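Sindano Open Day Recordings

Welcome, and thank you for taking an interest in this little collection! It came out of the open day we held at the Nender lab in September, when visitors could wander in, ask whatever they liked and watch our two-armed robot, Jemard, do kitchen chores at its own unhurried pace. The release holds 30 recordings, all from that afternoon.

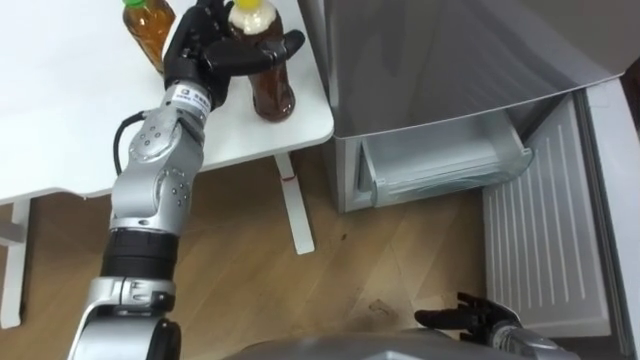 Bottle handling was the chore people asked to see most, so it makes up the bulk of the files. The task is simple to say and fussy to do: take hold of a bottle, keep it steady, and deal with the refrigerator using the other hand. We like a grip on the upper body, just below the neck, as with the brown bottle with the yellow cap, while the right hand reaches toward the fridge and its open freezer drawer. Grips lower down are in the set too, and you'll find them marked "low" in the notes file.

What you get: one folder per recording, with head camera video, joint positions for both arms and a short text note. Noman Soomro wrote the notes during the demonstrations, so please forgive the spelling (we decided to leave it alone). Recordings 10 and 12 have no joint positions.

Questions and corrections are very welcome, and Siu-fong Yang looks after the mailbox.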